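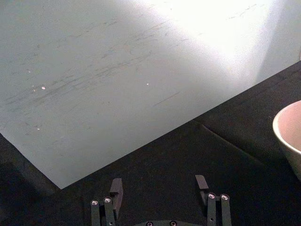 Ticket 491
Opened: 2019-11-08
Site: Ernside, bench 2
Task set: Catine kitchen chores, build 378
Status: open, waiting on lighting

Problem as reported
Arm is supposed to wipe crumbs off the pale panel and then move the bowl. It keeps wiping areas that have nothing on them and skips real crumbs. On the last run it went over the same scuffed area until the timer stopped it. Bowl was never attempted.

Steps to reproduce
Lay the panel on the black mat, bowl to the right of it. Load the wipe task. Start with fingers open. Happens on most runs with the old panel.

Log

Entry 1. Checked the wrist view. The dirt detector is marking the dark gray scuffs as dirt. They run mostly one way, in line with the long edge. A person would see they are wear and leave them alone. The detector does not know the difference.

Entry 2. The white specks on the panel score much lower than the scuffs. White on pale gray is a hard case for it. Raised the sensitivity and it picked up the specks, but also every faint streak. Put it back to the default.

Entry 3. Glare. The upper right of the panel is washed out to nearly white and no marks can be read there at all. The planner treats that area as clean. This is a separate fault from the scuffs and should get its own line in the fix. Unknown should not count as clean.

Entry 4. Swapped in the new panel from Indard, no scuffs. False wipes stopped. Crumbs under the glare still missed. Old panel is back on the bench, as a real kitchen counter will have scratches.

Entry 5. Crease in the mat near the bowl. Suspected it was being read as an edge. Flattened it and ran again, no change. Ruled out.

Entry 6. Asked Mạc support about a second wipe pass with a before and after compare. If a mark is still there after one wipe, treat it as permanent and move on. They say it can be done in the task script. Not tested yet.

Answer for the sales side
They asked on this ticket if wiping a counter can be listed as working. No. It works on a clean, plain panel in even light. On a worn one it can't tell a scratch from a crumb. Moving the bowl passes when run alone, so list that one only.

Next
Move the lamp or fit a diffuser, then rerun.
Write the compare step.
Keep build 378 until both are done.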